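Tevcombe > Workshops > Open Day Interviews
News Courses Visits People Contact

One stitch at a time: an afternoon with Harpreet Grewal

Harpreet Grewal runs the instrument bench at Tevcombe, and on Wednesday afternoon she had the suturing station for the open day. Visitors stood on one side of a rail. She stood on the other with a headset microphone she disliked and a box of replacement pads.

The demonstration was interrupted suturing on a practice pad, carried out by two robotic instruments. Grewal's part was to explain it. "People want to hear about the whole system," she said. "I would prefer to talk about the needle. The angle it enters at decides most of what follows."
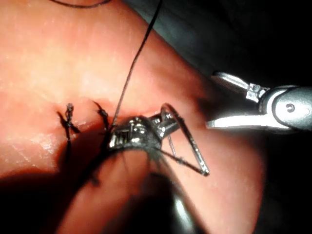 She came to the bench from machine maintenance at Ledesma, where she spent nine years on packaging lines. The transfer of skills was smaller than she had hoped. A packaging line handles a stiff object of known size. Suture thread has neither quality, and it keeps some memory of how it was wound. "You can model a box. Thread you have to keep looking at," she said.

The project log holds 271 recorded runs since April. Each entry has the pad number, the thread, the needle and a free-text note. Grewal reads the notes first. Most of them concern slack: too much, and a loop settles where the next throw has to go; too little, and the tissue edge lifts before the knot is set.

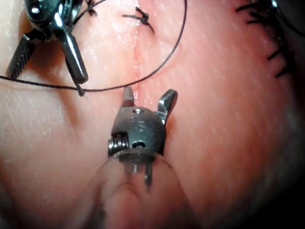 I asked how a run is scored. Spacing comes first, then the distance of each bite from the edge of the cut, then tail length. Time is logged but carries no points. Eifion Wynne, who wrote the scoring sheet, wanted it included. Grewal argued against it for two meetings and won. "A fast bad knot is a bad knot," she said. "We can look at speed when the spacing is dull to read."

A visitor asked whether the pads behave like skin. Grewal said they were adequate for placement and poor for tension – a pad does not swell, and its edges tear differently. She would not extend any result from the bench to a patient.
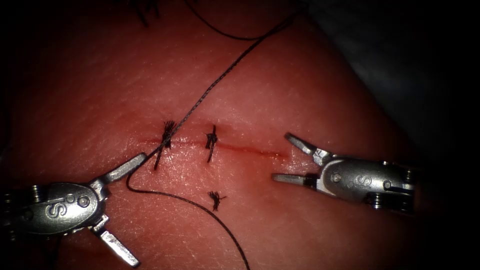
Tied knots and running thread on the practice pad, with a grasper on either side.

The cameras took up much of the remaining conversation. There is a view from beside the work and a close view from the instrument, and they disagree more often than visitors expect. A knot that looks centered from one side can sit well off the line from the other. Grewal reviews both before she signs a sheet.

She also keeps a list of faults that have nothing to do with stitching. Glare is at the top. Polished jaws throw highlights, and a highlight near a needle tip can be taken for the tip. Rangi Hollis has tried 12 lamp positions so far. The present one is his ninth, restored after the last three were worse.

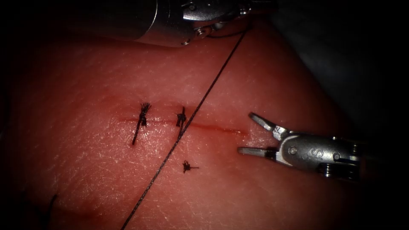
Thread crossing the cut is a different matter. Grewal treats it as routine, provided the strand is clear of the next entry point. If it is not, it gets moved first, and the move is logged as a separate step. Early sheets did not record those moves, and she regards the early sheets as close to useless for that reason.

Asked what she would change, she named the pad clamp. It was made at Firnomstead for a thicker pad and has been shimmed ever since. A new one is on order. She would also like a second person trained to sign the sheets – at present a week's leave means a week's backlog.

The station closed at four. Grewal took off the headset, wrote up the pad number and went to find Wynne about the clamp.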